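Slides season, sorted

I have been waiting for the first properly warm week to do this and it finally came! Every year our slides spend the cold months scattered through the house (under the couch, behind the washing machine, one memorable time in the veggie drawer) and every year I swear I'll give them a proper home. Well, now they've got one, and I'm far too pleased about it.

The home is a red plastic bin. I spotted it at the hardware place in Mitcombe back in August, when I'd only gone in for picture hooks, and I stood there hugging it while Nazar asked what on earth it was for. I didn't know yet! I just loved the colour. It has a lovely thick rolled rim that doesn't dig into your fingers, and it's wide open at the top, so you can chuck things in from a bit of a distance. 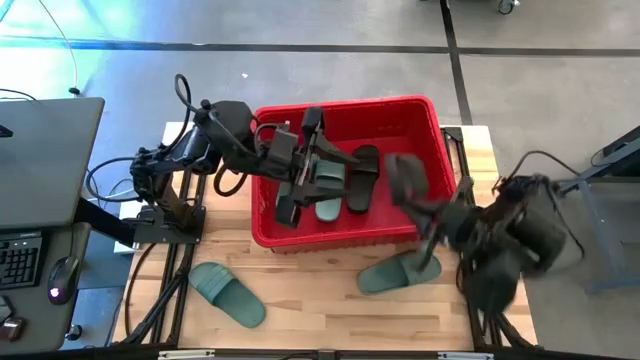 My one big tip is to do your sorting up at table height. I used to crouch on the laundry floor for this sort of job and my knees would complain for days. Up on the butcher block you can see what you've got, turn each slide over, pick the grit out of the tread and find its mate. An old toothbrush and a drop of dish soap is all you need for the ridges on the straps, which are absolute magnets for sand.

The greens are my favourites. I have a real weakness for that soft, dusty sort of green, and so does my friend Daryna, which makes it a nightmare working out whose are whose after a swim at Jorside. She writes her initials under the heel now. I keep meaning to do the same. Black ones are the sensible choice and hide everything, and I always end up reaching for green anyway.
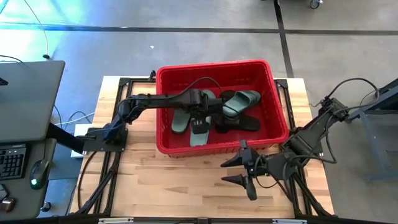 I did try keeping pairs together with a big rubber band, and it lasted one afternoon. A loose pile works better for us. You have a rummage, you find your colour, you're out the door! If your household is neater than mine you could stand them up on their heels like books, and I'd be very jealous.

The bin cost me 21 dollars, and it rinses out with the garden hose. Next on my list is the beach towel shelf, which is a whole other saga, and then I want to do something about the hats. Hường has promised me a spare set of hooks, so if anyone has a clever way of hanging floppy brims without them going all wonky, please leave me a comment!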